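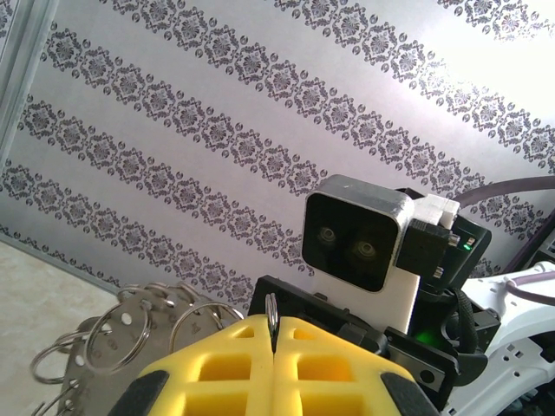

Catenary

A catenary is the curve taken by a chain or rope that hangs freely between two fixed points and carries only its own weight. The word comes from the Latin for chain. It is one of the best known curves in building and engineering, and probably one of the most wrongly applied. Many cables, arches, roofs and kilns described as catenaries are some other curve, and in a good number of cases no one seems to have checked.

Shape

The idea behind the catenary leaves a lot out. The chain is taken to be perfectly bendable, evenly heavy along its length, and unable to stretch. Under those conditions the curve is y = a cosh(x/a), where a is the tension at the lowest point divided by the weight of one unit of length. All catenaries are the same shape at different scales, in the way that all circles are. This surprises people, as a slack chain and a tight one look so unlike each other. The two are showing longer and shorter pieces of the same curve.

Real chains meet these conditions only in part. A link has stiffness, size and friction against its neighbour. Coarse chain hung across a short gap shows corners where the formula has none, and electrical cable has a bend left in it from the drum. Textbook drawings rarely show either.

Confusion with the parabola

For a long time the hanging chain was believed to be a parabola. The belief was shown to be wrong in the seventeenth century, but it keeps coming back, partly for a fair reason. When the sag is small compared with the span, the two curves are very hard to tell apart by eye. Line workers have used the parabola for everyday sag tables for generations, and over ordinary spans the error is usually smaller than the effect of a warm afternoon.

The popular correction, that suspension bridges hang in catenaries, is also mostly wrong. The main cable of a suspension bridge carries a deck that is usually much heavier than the cable. Where that load is spread evenly along the level, the curve is close to a parabola. The cable does form a catenary, or something near it, before the deck is hung. Visitor signs at the Wamulport footbridge, which has a main span of 648 metres and a deck weighing 1,190 tonnes, called its cables "perfect catenaries" for many years. The wording was later changed to "graceful curves", which is safer.

Short and gathered spans

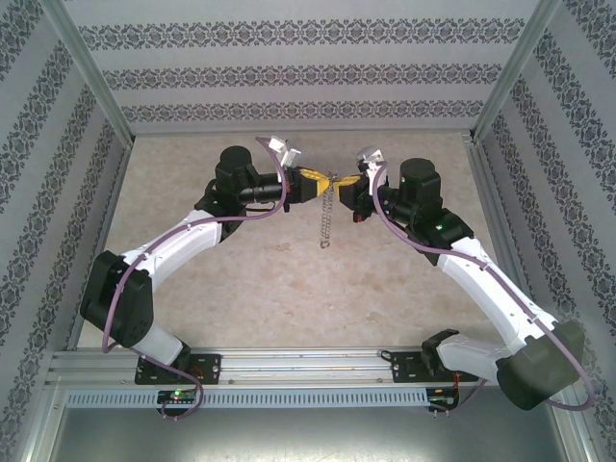 The depth of a catenary depends on the length of chain compared with the distance between its supports. Bring the supports together and the curve deepens, its sides steepen, and nearly all of the bending moves down to the bottom. A thin silver-grey chain gathered at a single point hangs as two narrow strands lying almost side by side, with a small rounded loop of links at the lower end. At this limit the formula stops being much help. It predicts a fold with no width at all, while any real chain needs room for its links to turn. The size of the loop therefore says more about how the chain is made than about gravity, and classroom exercises that ask students to fit a cosh curve to it should be treated with some doubt.

Arches

Turned upside down, a catenary gives the line along which an arch of even thickness can stand in pure compression under its own weight. This is sound as far as it goes. It is often stretched into the claim that a catenary arch is the strongest arch possible, with no mention of load. An arch holding up a wall, a road or a bank of earth has a different best line. The Gateway Arch in St. Louis, often given as the standard case, is thinner at the top than at the base and follows a flattened, or weighted, catenary.

Claims that old builders knew the curve are harder to judge. The mud-brick store houses at Nindimum are regularly listed in guidebooks as catenary vaults, supposedly laid out with a hanging rope. No rope, drawing or written account has been found. The vaults have settled, and have been patched so often that several curves can be drawn through the same set of measurements. A pointed oval fits at least as well. The guidebooks appear to be copying one another.

Kilns

Potters build catenary kilns by hanging a chain against a sheet of board, tracing it, and turning the tracing over to make a form for the bricks. The method works and needs no sums. The Chevalier pattern and the larger Clasov pattern are both sold as plans, the latter with the promise that its arch needs no steel bracing and will last for up to 1,000 firings. The first part is reasonable for a well-made arch on a firm base. No firing records seem to have been published for the second.

See also

Parabola
Funicular curve
Suspension bridge
Sag (overhead lines)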